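Numell Toy Library
Progress report to the Rovach Fund, second period, to the end of October

Use of the grant

The grant for this period was $1,491. Of this, $900 went toward shape blocks and boards for the under-fives collection, and the rest paid for storage tubs, labels and printing. All items ordered from Reltis have been received. One tub came with a cracked lid and was replaced at no charge.

Sorting and checking

At the last report the block collection was still mixed together in four large crates, and families were often taking home incomplete sets. All of the crates have now been emptied and gone through. Blocks with chips, splits or flaking color were taken out. The remaining pieces were washed, sorted by shape and then made up into loan sets. We had 83 sets ready to lend by the end of October, against a target of 75 in the original application.

Each set is laid out on a board before it is packed, so that the person packing can compare it with the card that goes in the tub. The sets are mixed on purpose. Parents told us in the spring that children lost interest quickly when every piece was a cube, and the newer sets include hearts, stars and prisms as well as the plainer shapes.
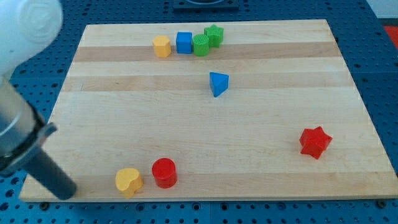

Shape blocks in red, blue, green and yellow on a striped wooden board.

The same shape can appear in more than one color within a set. This lets a child sort the pieces either way, and the activity card now suggests both. The card has been cut down to one side of paper after several families said the old one was too long to read with a toddler on their lap.

Loans

The library passed 1,000 loans in this period, counting all types of toy. Block sets are the most requested item at the Prajapati Street branch. At the main room, puzzles are still ahead. Returns are mostly on time, but missing pieces remain a problem, with cylinders the most often lost. We are keeping a small stock of spares for this.

Next period

We plan to finish the picture labels for the tubs, reprint the activity card in Spanish, and move the spare pieces to a shelf near the returns desk. We do not expect to ask for any change to the agreed budget.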